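Week two with the Bravel pushing kit, on loan until the end of June. The sales page says it "sorts anything on a flat surface." I have some questions. 1/8

Price first. 388 a month, and that covers the software only. You bring your own arm. The rod, the clamp and a bag of printed blocks come in the box. 2/8

Setup guide says 29 minutes. It took me most of Monday, and half of that was the license server. 3/8

Task one: push each block next to its color match. I ran it 41 times and stopped when I got bored. Green cylinder, fine. Cubes, mostly fine. Stars turn when you push them off center, and the planner seems surprised every single time. 4/8

Raelene Cartwright asked if a gripper would just do this better. For picking up blocks, yes, obviously. Bravel's pitch is that a rod is cheaper and can't drop anything. Fair enough — but then show me a job where that matters. 5/8

Support is one guy, Paora Ruddock. He answers fast and doesn't oversell. He told me flat out that the typed commands work best if you stick to color plus shape. "The red one" gets you a coin toss when there are two reds. 6/8

Mid-run on the maple board, reds and yellows bunched up, rod down by the green cylinder: 7/8 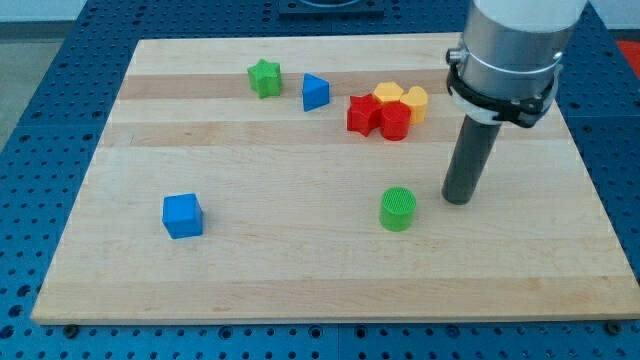 8/8 Would I pay for it? Not at that price. I'm keeping it through the loan to try the Clerkulow plugin, and I'll post those numbers even if they're dull.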